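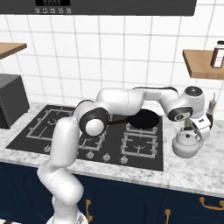 Can a single arm do kitchen chores? Project report, module in applied automation
3 October 2020

1. Aim

The project asked whether one fixed robot arm with a two-fingered gripper can carry out ordinary kitchen chores without help. Three chores were chosen: moving a kettle from the counter to a burner, moving a frying pan between burners, and turning a hob knob. All work was done in simulation. No claim is made about real hardware.

2. Background

Shop-floor arms repeat one motion on parts that arrive in a known place. A kitchen gives no such guarantee. Handles point in different directions, objects stand close together, and the same kettle weighs more when full. The course reader (Begović, chapter 2) treats these as three separate problems – finding the object, gripping it and planning a path. We kept that division.

3. Method

The kitchen was built in the Nimer simulator, with a four-burner gas hob, tiled wall, shelves and a range hood. The arm stands in front of the lower cabinets and reaches over the hob. The control code was our own, on top of the Letorel path planner. Object positions were given to the planner directly, so finding the object was not tested.

Each attempt began from a random placement of the kettle and pan within set limits. An attempt counted as a success if the object ended within the target area, upright, and nothing else had been moved. We ran 711 attempts during August. The kettle was always modelled as full.

4. Results

Of the 711 attempts, 204 met the success condition. Most of these were kettle moves. The pan was harder: its handle is long, the grip point is far from the centre of mass, and the pan tilted on lifting. Knob turning succeeded only when the gripper came in square to the front of the hob.

In 31 attempts the planner returned no path at all. In nearly all of these the kettle had been placed at the far right of the counter, where the forearm has to stretch across the back burners and the wrist has little room left to turn.

5. Discussion

Reach was less of a limit than expected. Clearance was the larger one. A person lifts an elbow over a pan handle without thinking, while the planner treats the whole arm as something to keep clear and often took a long way round.

The success condition was strict. A pan nudged slightly by the forearm was recorded as a failure, although most cooks would accept it. We did not loosen the rule after seeing the results.

Heat, steam and spilt water were left out. So was the lid of the kettle, which was fixed in place.

6. Further work

The Zolholm gripper model has wider fingers and may hold the pan handle with less tilt. Running the same placements with it would need no change to the planner. A second step would be to replace the given object positions with camera estimates – we expect the success rate to fall.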